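**Drivers wanted for the Wellow project, Stadlow, July 2021**

Hello! I'm Ruoxi Qian and I look after the demonstration side of Wellow at Itach. I need people who'd like to spend part of their August steering a robot round a pretend office. It's paid, you sit down for most of it, and you don't need to know the first thing about robots (I'd quite like it if some of you didn't).

Wellow is our two-armed robot, and for this round everything happens in simulation. You wear a headset, hold a controller in each hand, and when you move your hands the robot moves its own. You do a small job with it, like getting hold of something or shifting it a bit further along, and we keep a recording of the whole go. Lots of goes from lots of different people are what the robot learns from. My colleagues can explain the learning part far better than I can and will do so at length if you catch them by the kettle.

You'll be swapping between views a fair bit. There's one from the body, and there are close ones looking out along the gripper, and the close ones are where most new drivers come unstuck. You lose your sense of how far away things are, you tilt your wrist without meaning to and suddenly the whole world is on a slant. It does pass! Most people have stopped swearing by the second session.
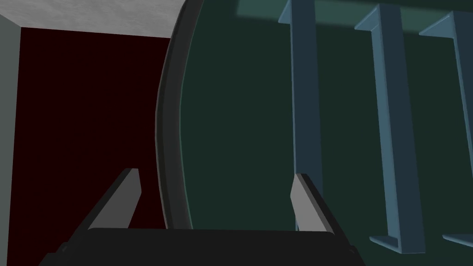
*Close view: gripper open, with the green panel and its blue bars ahead.*

## What you'd be doing

You'd come in for eight sessions of two hours each. We pay for the training session at the same rate as all the others, so there's no unpaid trial.

A session goes something like this. You read a task card, which is one or two sentences. You have a practice go that we don't keep. Then you do the task over and over, with the starting position changed a little each time, and you press the left pedal when you think you've finished or the right pedal if you want to throw that one away. Please do throw them away if they've gone badly wrong. A wobbly one where you missed, backed off and got it on the second try is a different matter and I want to keep those, they're some of the most useful recordings we have.

What I'm after is steady, ordinary movement. Quick is fine if you're naturally quick. We had a lovely chap in the last round who treated every task like a race and we ended up with a robot that flung itself at furniture, so there's no leaderboard any more.

Our target is 1,994 finished demonstrations by the end of August. It's an odd number, I know. We wanted a round two thousand, and then six from the pilot turned out good enough to count.

## The room you'll be driving in

The simulated room is laid out as an office meeting room, with a white table, black swivel chairs, a green couch and a plant. You'll get to know it well. When you look down you see white panels where your chest ought to be and two arms that are more or less doing what yours are doing, and the first time is properly strange. Go on, wave at something. 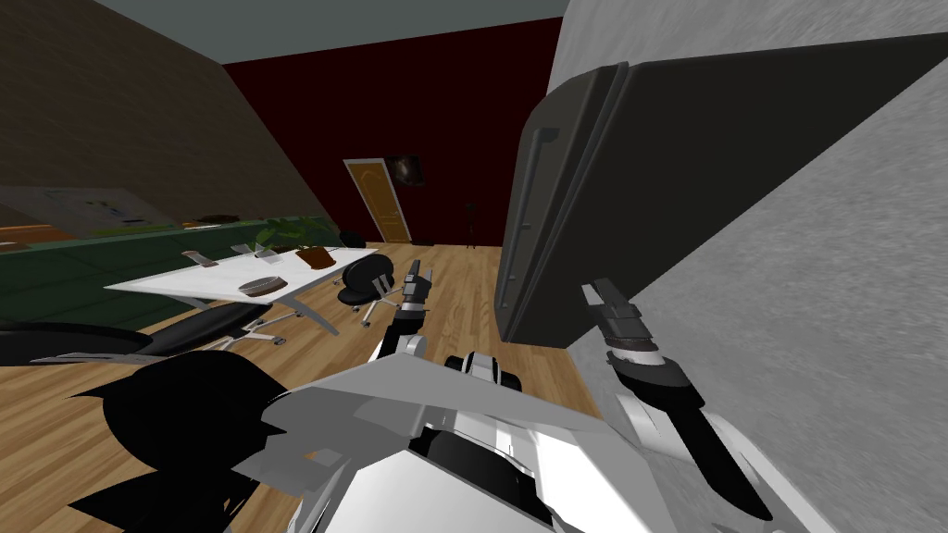

*Body view of the meeting room, both arms reaching out.*

Some tasks need just the one arm and some need both. For the two-arm ones the hard bit is remembering that the arm you aren't thinking about is still attached to you. Scratch your nose and the robot will have a go as well. There's a pause button under each thumb for exactly this, so please use it for noses, tea, and answering the door to the test room.

I'd also ask you to talk while you drive, at least in the first couple of sessions. "I can't tell if I'm touching it" or "I keep coming in too low" is gold to me. Cuiping Xie, who built most of the control set-up, will be sitting nearby taking notes and changing things as you go, so you may well find that the grumble you had before your break has been fixed after it.
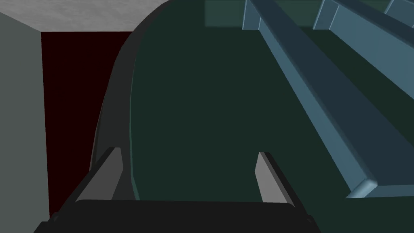

Slow down when you get close to anything, that's my main bit of advice. Stop short, have a look, line up your fingers and then go in. Everyone's instinct is to do the lining up and the going in at the same time, and in a headset with no feeling in your fingertips it nearly always ends in a nudge. If you're lost, switch back to the body view for a moment. We don't mark you down for it, and we don't mark you at all.

## Who I'm looking for

- You're 18 or over and can get to our place in Stadlow for all eight sessions.
- You can wear a headset comfortably. Glasses are fine with ours.
- You've got reasonable patience for doing a thing again, and then again.
- Left-handers, please, please apply. We're very short of you.

Gaming experience is neither here nor there. One of our steadiest drivers so far upholsters chairs for a living, and another is a retired dental nurse.

If you get badly carsick, have a word with me before you apply. The close views can tip about when you turn your wrist and a few people find it too much. You can stop at any point and you'll still be paid for the session.

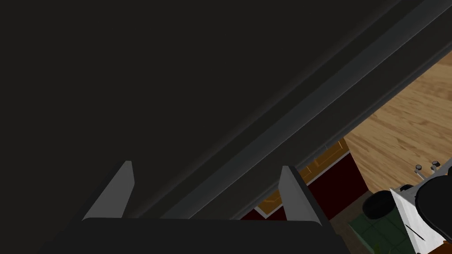

*Fingers spread wide, with wooden floor and a dark red cabinet beyond the grey rim.*

## Pay and practical things

It's £80 a session, paid at the end of each week you come in, and we'll cover your bus or train on top. We're on the ground floor of the Ziółkowski Building, step-free from the car park, and the driving chair goes up and down and can be taken away altogether if you'd prefer to use your own or a wheelchair.

We record your hand and head movements, the pedal presses and what the robot does. We don't film you. If you talk during a session Cuiping writes notes by hand and your name doesn't go on them. You'll get the full sheet to read before you sign anything, and I'm happy to go through it with you.

## How to apply

Send me a short note with your name, which hand you write with, and the times of day that suit you in August. No CV. If you'd like to tell me about something fiddly you're good at (icing, fishing flies, rewiring lamps) I'd enjoy reading it. Drop it in at the Itach front desk or use the form on our vacancies page and pick "Wellow drivers" from the list.

I reply to everybody, though I'm slower in the mornings when we're running sessions. If you want to come and have a quick drive before you make up your mind, say so in your note and I'll find you a slot.

Ruoxi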